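Backing Up Student Files on a Small Home Server
Project report, second-year module in Computer Systems

1. Introduction

In this project I built a small backup server and tested it with files of the kind that students have: lecture notes, program code, photos and a few long videos. The idea came from a problem in my student house in Zilldale. Five people live in the house and all of them keep their work on one laptop only. Before the project, two of them had a backup, and both of these were older than one year.

I wanted to find out if a cheap server, which stays switched on in a cupboard, can make backups without anybody having to remember them. I also wanted to know how long it takes to get the files back, as in my opinion this part is tested too seldom.

2. Equipment

The server is a used office computer with two hard disks of the same size. The disks work as a mirror, so each file is written on both of them. I bought the computer from Chraibi, a second-hand shop near the station, and the disks were new. A used disk would have been cheaper, but my supervisor advised against it and I followed this advice.

For the software I chose Ullik, which is free and has a clear manual. I also looked at Irkwood. It has a nicer window, but in the free version it can keep only the last copy of each file. With Ullik it is possible to go back to an older version, and this was important for me.

The server is connected to the router by cable. The laptops use the wireless network.

3. Method

Every laptop received the Ullik client. It starts at 11 in the evening, and if the laptop is closed at this time, it starts when the laptop is opened again. Only changed files are sent. The data is encrypted on the laptop before it leaves, and the owner keeps the key on paper.

For the tests I did not use the private files of my housemates. I made a test folder with 1,000 files of different sizes. Then I carried out these steps:

First full backup of the folder, over cable.
The same backup, over the wireless network.
Change of some files and a second backup.
Deleting the folder and restoring it from the server.
Removing one disk from the server and restoring again.

After each restore I compared the checksums of all files with the original list.

4. Results

The first full backup over cable took 478 seconds. Over the wireless network it was much slower, and once the connection was lost when somebody used the microwave oven. The client waited and continued at the same place, so no file had to be sent twice.

The second backup was finished before I could come back with my tea. This is the normal case in daily use, and my housemates told me that they do not notice it.

All checksums were correct after the restore. They were also correct with one disk removed. However, the server gave no warning about the missing disk. It wrote a line in the log file, and I saw it only because I was searching for it. I have now added a short script which sends me an e-mail when the mirror is not complete.

5. Problems

The largest problem was the noise. The old fan was loud at night, and I had to change it in November. The second problem was the names of files. Two files with special characters in the name were refused by the client until I changed the language setting on the server.

A mirror of two disks in one cupboard does not help against fire, theft or water. A third copy in another building would be necessary, and I did not have the time to arrange it.

6. Further work

I would like to repeat the wireless test in a house with thicker walls, and to put a copy at the flat of a relative. The script for the e-mail warning should also check the free space on the disks. The configuration files are in the module folder and may be used by other students.

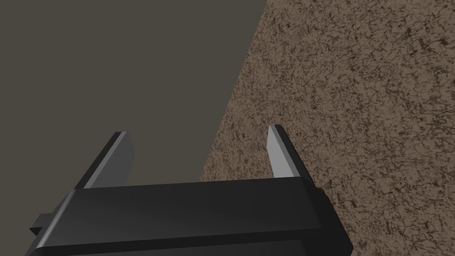
Did you try a restore on a different laptop, with only the key on paper? In our house the server was fine but one digit on the paper was wrong, and we found this out after the old laptop was already sold.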